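Tikgate Hearing and Balance Clinic Opens Its Doors on Grarnska Street

Patients who have been making the long drive to Fajardo for dizziness and balance testing will be glad to hear that they can now be seen a good deal closer to home. The Tikgate Hearing and Balance Clinic welcomed its first patients on Wednesday morning at 1751 Grarnska Street, in the brick building that many longtime residents will remember as the old Sumar shoe store (the big front windows are still there, and so is the brass door handle).

The clinic is led by Dr. Kumiko Yokoyama, an audiologist who spent much of her career in Fajardo and who kept noticing, as she went through her appointment book, how many of the people in it came from Tikgate. Some of them were arriving after an hour or more in the passenger seat, already queasy, with a daughter or a neighbor at the wheel. "By the time they got to me they needed a glass of water and a quiet room before we could even start," she said. "I thought, well, I could be the one who does the driving."
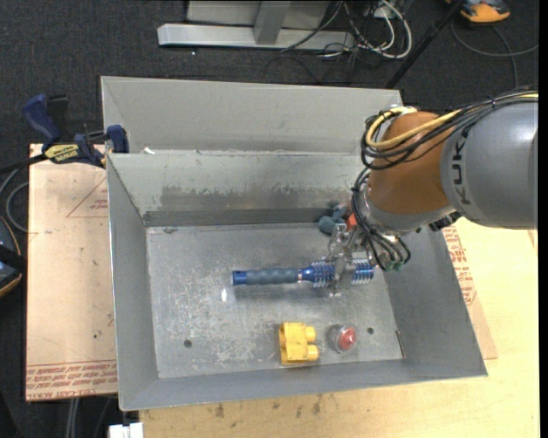 Hearing tests at the new clinic are done in a sound booth at the back of the building, and balance testing takes place in a separate room across the hall, with a padded recliner and plenty of space for a family member to sit in. Dr. Yokoyama asks every new patient about noise at work, and she likes to take her time over it. People tend to mention the loud machines and forget the rest -- a workplace can be loud in small ways, and someone who has worked there for years may have stopped noticing long ago. She would like to hear about that sort of thing, along with hunting, lawn mowers, church organs and anything else that comes to mind.

A first visit for dizziness usually lasts 100 minutes, and patients are asked to bring a list of their medicines and to wear comfortable clothes and flat shoes. It is also a good idea to have someone along for the ride home, as a few of the tests can leave a person feeling unsteady for a little while. Hearing visits are shorter, and hearing aids bought elsewhere can be cleaned and checked at the front desk without an appointment.

Over 800 people have already put their names down to be seen, and the staff are working through the list as quickly as they can, with the longest-waiting patients from the Fajardo office called first. Anyone who has been on that list and would prefer to stay with Fajardo is welcome to do so -- just let the front desk know when they call.

Parking is free behind the building, and the ramp is on the alley side. The clinic opens at 8 a.m. on weekdays, and new patients can stop by Room 415 on the fourth floor to pick up the forms ahead of time.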